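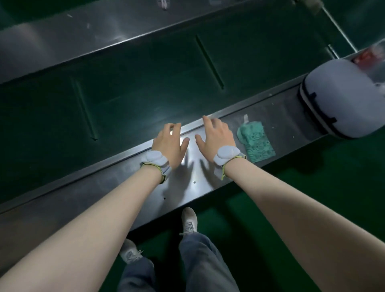

Plendodley template - page titles and redirects FAQ

Questions I keep getting by email, answered in one place so I can stop pasting the same reply. Covers the Plendodley publishing template only. Other templates, no idea, sorry.

Why does my browser tab still show the old page title?

Two title fields. One for the page, one for the navigation. The tab uses the navigation one if it's filled in. Clear it, save, publish again.

I cleared it. Still the old one.

Did you publish or just save? Saved drafts don't go out. Check the version number went up by a whole one.

Where do redirects go?

Site settings, then Akl, then Redirect list. Old address in the left column, new one in the right. No spaces at the end of either, it wont trim them for you.

Is there a limit?

2000 rows per list. Past that it drops the extra rows and doesn't warn you. Make a second list.

Can I import from a spreadsheet?

Yes. Save as CSV, commas not semicolons, no header row. Our biggest import so far was 547 rows and went in fine on the second try. First try had a header row.

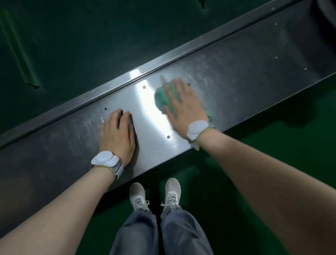

Landuvthorpe, 28th August

Added a few after the last round of mails.

Redirect works when I'm logged in but not for visitors?

Cache. Editors skip it, visitors don't. Flush the output cache from the Katum menu and wait 7 minutes. Flushing it over and over just restarts the clock.

Does the template work with the version from before May?

Titles yes, redirects no. The list type changed. Export, upgrade, import again.

What's error 13?

A redirect that points to itself, usually with a slash on the end of one and not the other. Search the list for the address and delete teh bad row.

Can I turn off the automatic "Home -" in front of every title?

Yes, it's in the master page, look for TitlePrefix and set it to empty. Don't delete the line. The page breaks without it.

Who worked out the prefix fix?

Jytte Stougaard, in a comment on the old page. Thanks Jytte.

Mine's not listed?

Mail me the page address and your template version. Screenshots of the settings help too.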